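Zakex 双臂桌面整理单元
产品编号:ZK-34
适用范围:家庭桌面物品分拣、小型车间备件归位
供货方:Nenholm 自动化设备

产品概述

Zakex 双臂桌面整理单元由两条六轴轻型机械臂、一组平行夹爪和一套顶置视觉模块组成,安装在固定台面后沿。设备用于把散放的小件物品按预设规则放入分格容器。目标物以纸盒、塑料瓶和硬质小件为主,单件质量上限454克。

本页同时给出家务类任务的适用情况。近年询价中,相当一部分用户希望设备直接承担家庭收纳,例如整理药箱、文具抽屉、针线盒。这类任务对机械部分的负载要求很低,对识别、抓取姿态和放置顺序的要求较高,选型前请先阅读下文的限制条件。

主要参数

机械臂数量:2
单臂额定负载:454克
夹爪最大开度:34毫米(标准指),更宽的盒体需选配 Ackermann 加宽指
单件平均循环时间:30秒(家庭混放物品,含识别与重试)
供电:单相交流
安装方式:台面夹持或螺栓固定
控制软件:Grarkby 任务编辑器,标准版

循环时间按混放物品测定。若物品规格统一、来料方向固定,例如同一型号螺钉盒的上架,循环时间会明显缩短,具体数值取决于工位布置,需现场测定后写入验收文件。

任务适用性说明

车间备件归位。规格已知、外形刚性、标签朝向可控的物品,设备可以连续运行,操作人员只需补料和处理报警。此类任务属于推荐用途。

家庭药箱整理。属于有条件支持。药盒本身容易抓取,困难集中在盒外的附属物:说明书展开后不易折回,铝塑板从开口处滑出,瓶与盒并排时夹爪没有下指空间。人在做这件事时两只手各拿一盒,对照名称,再决定放进哪一格,中间会随手把露出的说明书压回去。

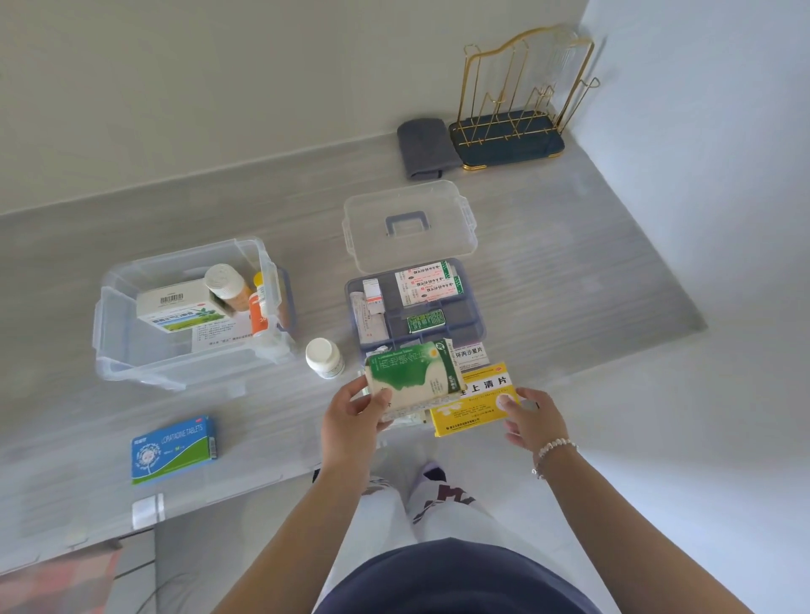 设备完成同样的动作需要拆成四步:识别盒面文字、判断开口是否闭合、选择空格、插入并复核。其中第二步的误判率最高。开口未闭合的盒子在竖直插入时会带出内容物,当前软件版本的处理方式是停机并请求人工确认,不会自行重试。

盒面文字识别支持简体中文和英文。名称相近的药品必须由用户在任务编辑器中逐条登记,未登记的物品一律放入待确认区。设备不判断药品的用途、剂量和有效期,也不得作为配药或给药设备使用。

透明容器。视觉模块对透明塑料盒的边缘识别不稳定,在浅色台面上更为突出。建议在容器底部加垫深色底板,或在盒沿四角粘贴随机附带的定位标记。扣式盒盖的开合不在标准功能内,运行前应由人工取下盒盖并移出工作区。

织物与软包装。抹布、毛巾、塑料袋不支持。相关夹具仍在试验,未列入供货范围。

与人工作业的比较

对一个家庭而言,整理一次药箱的工作量不大,人工完成通常比设备快,准备工作也少。设备需要标定台面、登记物品、清空工作区,仅此几项的耗时就可能超过整理本身。因此,我们不建议只为单个家庭的收纳任务采购本产品。

适合考虑的情形是重复量大的场合:社区服务点的物品归架、实验室耗材补充、小型仓库的拆零分格。这些场合物品清单变化慢,登记一次可长期使用,人员也便于固定值守。

家务机器人能否独立工作,是售前咨询中最常见的问题。就本产品而言,答复是目前不能。登记范围内的刚性物品可以自动处理,其余部分仍要有人在旁边。用户若计划无人值守运行,请勿选用本型号。

安装与环境要求

台面应平整、稳固,表面无强反光。木纹台面可以使用,纹理对比度过高时需重新采集背景。工作区上方应有均匀照明,避免直射灯在瓶盖和铝箔上形成亮斑。

台面后方和侧面若靠墙,应为机械臂肘部留出运动空间。靠墙放置的立式架、隔板等固定物须在任务编辑器中录入为障碍区。细金属条构成的架体点云不完整,应按外轮廓整体录入,不要依赖自动识别。

运行期间手不得进入工作区。需要人工介入时,按下暂停键,待两臂回到停靠位后再操作。

供货清单

双臂主机 一套
顶置视觉模块 一件
标准夹指 两副
定位标记 一包
Grarkby 任务编辑器授权 一份
安装与标定手册 一册

选配件

Ackermann 加宽指
深色底板
台面延长夹具

售后与更新

标准版软件在许可期内免费更新。盒体开口检测的改进版计划于2月向已登记用户发布,届时仍保留人工确认步骤。硬件保修条款以合同为准,夹指和定位标记属于耗材,不在保修范围内。

询价时请提供物品清单、最大外形尺寸、单件质量以及工作区照片。缺少物品清单的询价单无法给出循环时间估算。

页面更新:2019年1月20日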